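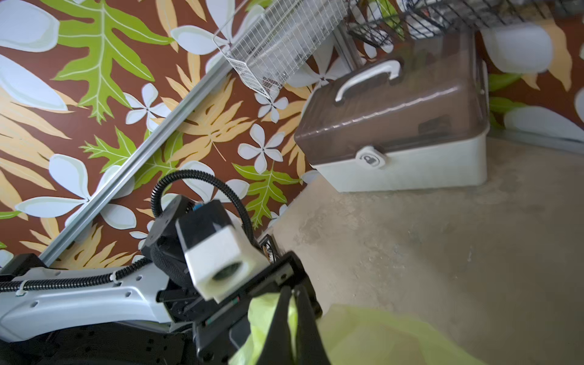

**BIDERENT, 1 April 2021** – The lending room at the Floron community workshop will reopen to members next week with new wallpaper, wire storage and a longer list of tools and craft supplies to borrow.

The room, on the ground floor of the former Bouvier print works, closed in July after a leaking pipe damaged one wall and the floor beside it. Most of the stock was moved upstairs. Members have been collecting orders from a table in the entrance hall, with no chance to look through the shelves.

The damaged wall was stripped, replastered and left to dry over the winter. It has now been papered in a tropical print of lime-green leaves, tan ferns and pale flowers on a dark reddish-brown background. The pattern was picked by members in a vote held by mail. Of the 153 ballots returned, 77 were for the tropical print. The others were split between a gray stripe and plain white paint.

The old wooden shelving was past saving and has been thrown out. Wire baskets and racks have gone up in its place, so that air can move around the stock and any damp will be noticed sooner. Bulkier items stay on the floor in lidded plastic boxes with carrying handles, which can be signed out whole and returned the same way.

Floron said the boxes were the most requested change in last year's survey. Under the old system, supplies were lent one piece at a time, and small parts such as bobbins, hooks and drill bits often went missing between loans. Each box will now have a printed list of contents. Borrowers check the list when they pick up the box and again when they bring it back.

The catalog has grown to 373 items, up from 90 when the lending room first opened. Sewing and beading supplies make up the largest share, followed by hand tools and picture-framing equipment. A set of bookbinding presses left over from the Bouvier works is being cleaned and will be added later in the spring.

Resa, the building's owner, paid for the plumbing and plaster. The wallpaper and storage came out of membership fees. Floron said fees will stay the same this year.

Not all of the work is done. The floor near the back door still has to be sealed, and that corner will be closed to visitors until it is. The ceiling lights are also due to be replaced, although a delivery date has not been set. Evening hours will be shorter until the new lights are in.

Members can book a visit by phone or at the front desk. Visits last half an hour, and the number of people in the room at one time will be limited. Orders can still be picked up in the entrance hall by anyone who would prefer not to come in.

Items borrowed before the closure should be returned to the front desk and not carried through to the lending room. No late fees will be charged on them. Anyone who still has a box or bag with an old blue label is asked to leave the label on so the contents can be matched to the earlier records.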